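Home | Notebook | Bench kit | Trials | People

Print this page | E-mail this page

2022-05-18, bench 2, Betton trial kit

Second session with the gripper kit Tosa wants us to buy. I am still not sold. The brochure calls it "ready for household and packaging tasks out of the carton." It took most of the morning to get the wrist camera to show up in the software, and the manual has the connector drawn upside down. Joni Leinonen found the fix on page 90, in a footnote under the warranty terms.

Finger pads first. Ladefoged (the reseller) says the soft pads adapt to "any everyday shape." I'd like to see their list of everyday shapes. Straight-sided things are fine. Tapered things worry me more, as the pads are set parallel and a taper only gives them part of their face to push on. Raising the force setting is the answer their support line gives to everything. Fine for a steel can, less fine for something light that dents.

Force setting left at 22 for all of today. Don't touch it until we have a baseline, please. Last time somebody bumped it between runs and the whole log was useless.

Camera: the mount is decent and the cable no longer snags. But with anything big between the fingers you lose most of the view, and the autonomy add-on is supposed to work from that same view. I asked Ladefoged how it finds a drop point with the object in the way. The reply was a link to the brochure. The add-on is a separate license, by the way, billed per arm. Joni thinks we can skip it and run everything by hand controller for the trial. Agreed.

Log export works now. 197 entries from this session, no gaps, time stamps in order. Credit where due, that was broken in the first firmware.

Still open:
- pad wear, need a proper look under the magnifier
- blur in the wrist view when the arm moves, ask if exposure can be locked
- who pays return shipping to Datodthorpe if we say no
- trial runs out in August, so decide before then

Wrist camera, white tapered piece: 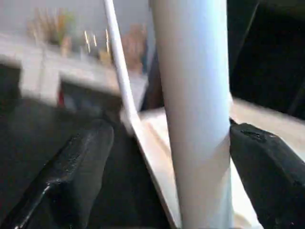
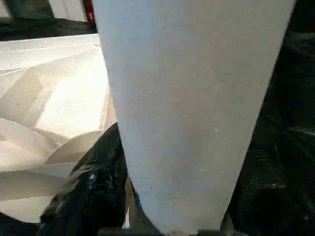

Wrist views, Betton kit. First: piece between the pads. Second: by the crumpled paper and black plastic.

Contact: bench notebook, Joni Leinonen | Copyright 2022 | Back to top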